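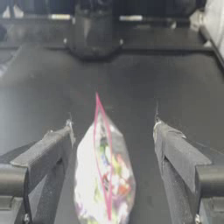 A clear zipper bag on a dark gray tabletop.

Call for Participants: Household Food Storage Study

The Plevby Center for Household Research invites residents of Mascombe and the surrounding townships to take part in a study of how families store, label and discard food at home. Enrollment opens in April and will remain open until all places are filled.

Background

An earlier survey by the Center collected replies from 3,717 households in the region. Respondents reported wide differences in how long they keep cooked rice, cut fruit, soft cheese and leftover meat. Written replies rely on memory, and the present study will instead ask households to keep a daily record over a period of 21 days.

Who may apply

Applicants must be 18 years of age or older and must prepare at least four evening meals a week at home. Households of any size are welcome, including persons living alone. Only one adult per household may enroll. Employees of the Center and members of their immediate families are not eligible. Applicants who expect to be away from home for more than two nights during the recording period are asked to wait for a later round.

What participants will do

Each participant will attend one orientation session of 90 minutes at the Citudau Building, second floor. Sessions are held at 10:00 a.m. and 6:30 p.m. Participants will receive a printed diary, a refrigerator thermometer and a supply of storage bags and adhesive labels. Entries should be made each evening and should state what was stored, in what kind of container, and what was thrown away. Participants are not asked to change their shopping or cooking habits.

A closing interview of 40 minutes will be conducted by telephone or in person, according to the participant's preference. Interviews are available in English and Vietnamese.

Compensation

Participants who return a completed diary and attend the closing interview will receive $189. Those who withdraw before the end of the recording period will receive partial payment for the days completed. Parking at the Citudau Building is free for orientation sessions.

Privacy

Diaries are identified by number only. Names and addresses are kept separately and are destroyed at the close of the study. Participation is voluntary, and a participant may withdraw at any time without stating a reason.

How to apply

Application forms are available at the front desk of the Center and at the Mascombe Public Library. Completed forms may be returned by mail or in person to Kimie Nishimura, Study Coordinator. Questions in Vietnamese may be directed to Diệp Lã, Participant Services. Applicants will be notified in writing of the outcome.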